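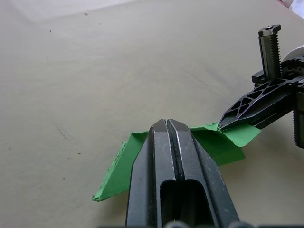
Skasora adds coloured wrapping sheet to its Blackburn range

Blackburn, 25/03/2020

Skasora has extended its Tanau line of packing materials with a lightweight coloured sheet for gift wrapping, void fill and craft folding. Bright green is the first shade to go on sale. Two further colours are planned for January.

The sheet is supplied flat in packs of 200, each sheet measuring 700 mm on the long side. It may be folded into panels or crumpled by hand to fill gaps in a box. Creases stay in place after folding, and the sheet can be torn to size where a straight edge is not needed. For a clean edge, a knife and rule should be used on a firm, flat surface.

Folding instructions are packed with every order and cover five basic wraps, from a plain envelope fold to a gathered top. Sheets should be stored flat, away from damp and direct sunlight.

Trade supply is through Hallutico, which holds stock for 67 shops and packing rooms across the north of England. Minimum order is one pack. Samples and a price list are available on request from the Skasora sales office in Blackburn.

Ends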